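About Isomum

Isomum supplies baskets, trays and small table containers to cafés, guesthouses and shops. The catalog has 189 items. Most are sold in packs of four, and single pieces are available as samples. The company has two sites: the office and sample room at Illis, and the warehouse at Hajji.

What we stock

The range is divided by construction: coiled wire, flat wire, solid tray and woven cord. Coated wire accounts for most orders. It weighs little, wipes clean and keeps its shape in normal table use. Colors are listed by code in the catalog, and a color may shift slightly between production runs — customers matching an existing set should quote the code on their last invoice.

Oval baskets belong to the Skevetti line. They are used for bread, fruit, wrapped sweets and cutlery. The looped rim adds height to the side without adding much weight.
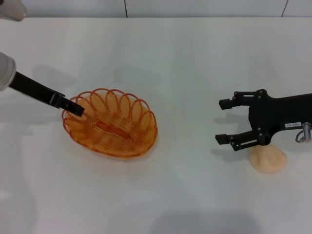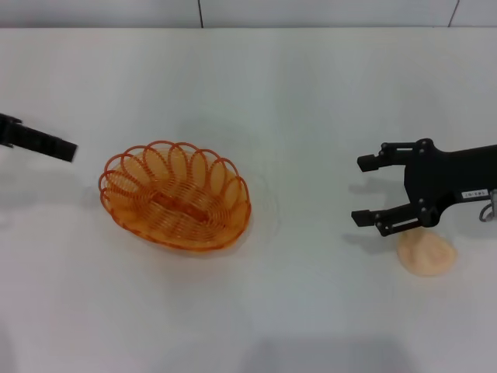
Oval basket in orange coated wire, looped rim, on a white tabletop.

Each new item is checked in the sample room before it gets a catalog number. The basket is set on a flat table and pressed lightly at opposite points of the rim. Rocking of more than 2 mm is a reject. The coils are then checked for gaps, and the coating is checked at the joins, where bare wire is most likely to show. Loops are compared by eye for height. Results go on a one-page sheet filed under the item number.

Baskets are packed upright with a paper sheet between pieces. Oval sizes do not nest tightly and should not be forced. A standard carton of small ovals holds 32 pieces.

Care

Wash by hand in warm water with a mild detergent and dry with a cloth. Keep coated wire away from ovens, hot plates and open flame. A bent loop can usually be eased back by hand — do not use pliers on the coating.

People and contact

Ga-eun Yeo runs the sample room and signs off all new items. Questions about dimensions, color codes or replacements go to her through the contact form. Trade visits to Illis are by appointment. The warehouse does not sell to the public.

The catalog is revised every October. Page last updated Thursday, December 7, 2023.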